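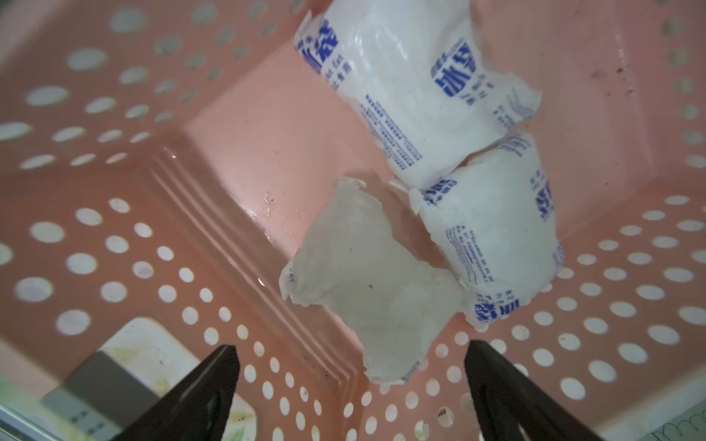
4. Setting the Logger in the Observation Well

Print this page | E-mail this page

Read all of section 4 before you go out. Most bad records come from this part, not from the software.

You need: Flestevance level logger, hanger cable, well cap with eye bolt, water level tape, field sheet, watch set to the logger clock. Gloves if the casing is old steel.

4.1 Measure first

1. Take the cap off. Let the well stand 10 minutes so the air pressure evens out. Longer if it hissed.
2. Find the measuring point. Notch or paint mark on the north side of the casing. No mark? Make one, write it on the sheet.
3. Lower the tape to water. Read to the nearest hundredth of a foot. Do it again. If the two readings are off by more than 0.02, do a third.
4. Write down depth, date and time right away. Not later in the truck.
5. Sound the bottom of the well. Compare with the drilling log. Silted-up wells lose depth and the logger ends up in mud.

Note: tidal sites, measure near low water if you can. The logger has to stay under at the lowest tide of the record, not just the day you visit.

4.2 Cut and hang the cable

1. Hanging depth = lowest expected water level plus 5 feet. Keep at least 3 feet off the bottom.
2. Cut the cable long. You can shorten it, you cant put it back.
3. Crimp both ends, two sleeves each. Pull hard on them.
4. Clip on logger, lower slowly. Do not drop it. Hitting the water fast can spike the sensor and it may stay off for good.
5. Clip top end to the eye bolt. Mark the cable at the measuring point with tape.
6. Wait 60 minutes before the first check reading. New cable stretches, and the logger needs to come to water temperature.

CAUTION: Do not hang past the range of your model. The 100 foot logger is good for 100 feet of water above the sensor, and that means water, not cable. Over-range damage is not covered.

4.3 Start the record

1. Connect reader, open Site, pick New Record.
2. Enter well name. Same spelling every time. Kistthorpe 2 and Kisthorpe-2 will come up as two wells.
3. Set interval. 15 minutes for tidal wells, 1 hour for inland wells with no pumping close by. Slug tests, see section 7.
4. Enter the tape reading from 4.1 as reference level. Check the sign, depth below measuring point goes in as a positive number.
5. Press Start. Light blinks green twice. One red blink, battery is low, change it now.

Note: paired wells must be on the same interval and the same clock. Don't fix one by hand for daylight saving. Leave both on standard time all year.

4.4 Barometer

The logger is non-vented so it reads water plus air. You need one barometric logger with in 10 miles. Hang it in the dry part of a casing, above the highest water level, out of the sun. Same interval as the wells. Without it the record can't be corrected afterward.

4.5 Before you leave

- second tape reading, compare to reader, should agree within 0.05
- cap on, vent hole open
- lock on
- field sheet filled in, both sides

If the readings don't agree, see Table 6, error codes 3 and up. Do not just re-enter the reference until it matches.

Flestevance Field Instruments | Contact | Copyright 2023 | Back to top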